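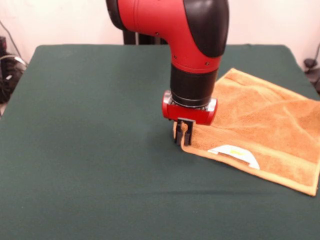 Bonjour à tous,

Je reprends le fil sur le lavage du linge en eau dure, parce que deux questions sont restées sans réponse depuis avril et que j'ai fini par faire quelques essais de mon côté.

Je rappelle le message de départ pour ceux qui se sont inscrits entre-temps :

> Nous avons emménagé à Fidden et l'eau y est très calcaire : le relevé de la mairie donne 260 mg/l. Les serviettes deviennent raides au bout de quelques lavages et les couleurs grisent. J'ai essayé l'assouplissant, c'est pire, elles n'absorbent plus rien. Faut-il augmenter la dose de lessive ? Et est-ce que le vinaigre abîme les joints de la machine, comme on me l'a dit au magasin ?
>
> Jamie Rudd

Sur la dose : oui, il faut l'augmenter, mais en suivant la colonne « eau dure » du paquet. Beaucoup de gens lisent la première colonne et s'arrêtent là. Avec 260 mg/l vous êtes dans la dernière, sans hésitation. En revanche, si vous ajoutez un anticalcaire dans le tambour, revenez à la dose « eau douce », sinon le surplus reste dans les boucles du tissu et on retrouve le même toucher cartonné pour une autre raison.

Sur le vinaigre : j'en mets un demi-verre dans le bac de rinçage un lavage sur quatre, pas plus. Ma machine est une vieille Nikolon et le joint du hublot n'a pas bougé, ce qui ne prouve pas grand-chose pour les autres modèles. Quelqu'un sur la liste avait parlé de l'acide citrique. Je l'ai essayé aussi, deux cuillères à soupe diluées dans de l'eau tiède. Le résultat est le même et ça ne sent rien. Ni l'un ni l'autre ne doit être mélangé à la javel, je le répète parce que la question revient tous les ans.
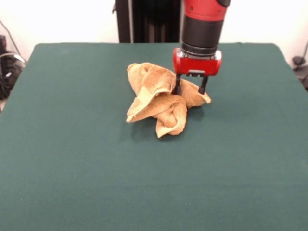

**Colin Wragg**

Pour des serviettes déjà raides, il faut d'abord les décrasser. Ma méthode :

1. un lavage à 60 °C sans lessive, avec des cristaux de soude (une demi-tasse pour une charge moyenne) ;
2. un second lavage à 60 °C sans rien du tout ;
3. essorage moyen, puis secouer chaque serviette avant de l'étendre.

Au premier lavage l'eau mousse alors qu'on n'a pas mis de lessive, c'est normal. Si elle mousse encore au second, recommencez. Les cristaux ternissent certaines teintures, donc faites un essai sur une pièce à laquelle vous ne tenez pas. Et jamais sur la laine ou la soie.

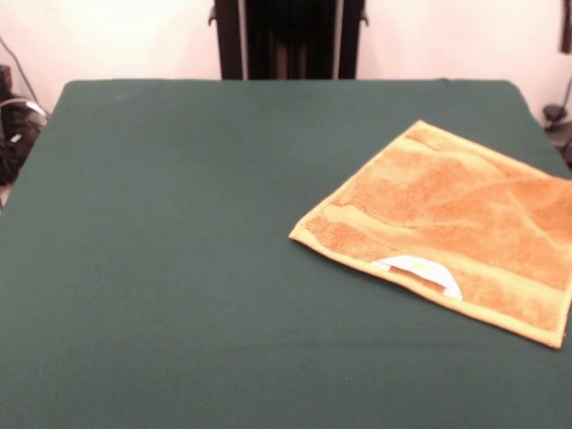

Pour le séchage, l'air libre par temps de vent donne de bons résultats, le radiateur donne les pires. Dix minutes de sèche-linge à la fin suffisent à redresser les boucles, inutile de faire un cycle complet.

Reste la question de l'adoucisseur. J'ai demandé un devis chez Brakitz : 536 euros pour l'appareil, pose non comprise, et il faut compter le sel en plus. Fothergill ne se déplace pas jusque chez nous. À deux dans la maison, je n'ai pas donné suite. Si quelqu'un a fait installer le sien et tient le compte de ce qu'il consomme en sel sur une année, je veux bien les chiffres.

Dernière chose, les bandelettes de test en pharmacie sont assez imprécises. J'ai eu deux lectures différentes sur le même verre d'eau. Le relevé de la mairie est plus fiable, il est affiché à l'accueil et on peut en demander une copie.

Colin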